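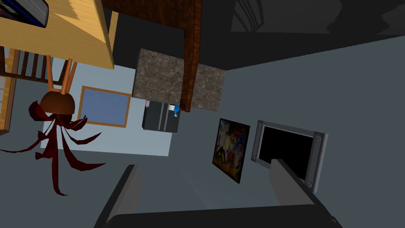

Fotis Kalogeropoulos
Residents are reminded that the lease permits one subtenant per unit. May a tenant sublet a furnished room for 42 days while remaining in residence?

Wakana Oda
Yes, provided that written consent is obtained from the landlord before the subtenant moves in. At Godum House the request must be filed 5 business days in advance, with a deposit of $300. The furniture inventory should be signed by both parties.

Yakubu Yusuf
My consent took longer than that. Call the office.

Aslı Başaran
Please also confirm that your renter's insurance covers a second occupant. Many policies do not.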